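Stostix Felt Pads for Chairs and Tables

Item no. 1192
Pack of 20, round, self-adhesive
In stock at Trarham and Ollent

Stostix pads go under the legs of chairs, tables, stools and small cabinets to keep them from scratching wood, tile and vinyl floors. The felt is pressed wool blend, 5 mm thick, with a peel-off backing. Each pad can be trimmed with household scissors for narrow or square legs.

The pads are sold in brown, gray and off-white. Colors may be mixed in orders of three packs or more; write the split in the order notes. For heavy dining tables and anything on casters, use item no. 652, the screw-on version, which has a steel cup and a replaceable felt insert. 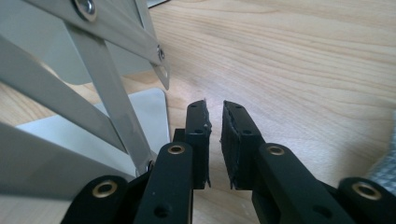 Fitting

Turn the chair upside down on a blanket. Scrape off any old pad and glue, then wipe the foot of each leg with rubbing alcohol and let it dry. Peel the backing, set the pad in the middle of the foot and press hard for 60 seconds. Leave the chair upside down overnight if you can. Pads that are sat on right away tend to creep toward one side of the leg.

On angled legs the whole foot may not touch the floor. Sand the foot flat first or order the Su tilting base, which takes the same felt.

Care and replacement

Vacuum the pads when you do the floor. Grit caught in felt will mark a soft floor as badly as a bare leg does. Change the full set on a chair at the same time, or it will rock. In a kitchen, expect to do this once a year. Bedroom chairs go much longer. Do not use the pads outdoors or on floors that are mopped very wet.
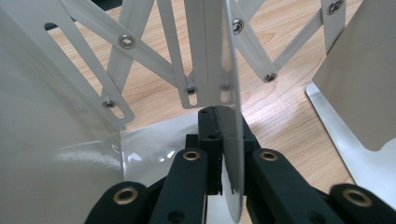 Pale plate, held upright.

Ordering and delivery

Orders placed before noon ship the same day from Trarham. Pickup at Ollent is free, but please wait for the email before you drive over. Unopened packs can be returned within 60 days. Opened packs cannot be returned unless the adhesive is faulty, in which case we send a new pack and you keep the old one.

The off-white pads were out of stock for most of June and are available again. Schools and restaurants ordering 20 packs or more should contact Gearóid Hegarty at the Trarham counter for a price.

Page updated 19/07/2021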